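Can a Robot Clear the Breakfast Counter Yet?

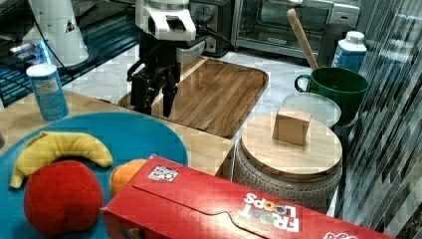 Kartini Lumenta has spent two years asking machines to tidy up after breakfast, and she still grins when one gets it right. Her small team at Firlow tests household robots on the jobs most of us do half asleep. Folding towels went better than anyone expected. Kitchens are harder. A counter with a wooden spoon leaning in a mug, a tray, a plate of plush fruit and a Froot Loops box on its side is a serious problem for two parallel fingers. Soft things squash, boxes slide, and a round lid gives you almost nothing to hold.

Still, the progress is exciting! In April the team's best system put away 12 items out of 17 without help — slowly, with long pauses, but it did it. The year before, it managed three.

"I used to stand there with my hand on the stop button," says Azlan Nasution, who runs the evening tests. "Now I bring a book."

Would you want one at home? Maybe in a while. Lumenta's own list of chores runs to 158 entries, and she trusts a robot alone with very few of them. Wiping a table is one. Loading the dishwasher is next, and she has already bought a box of secondhand plates for it.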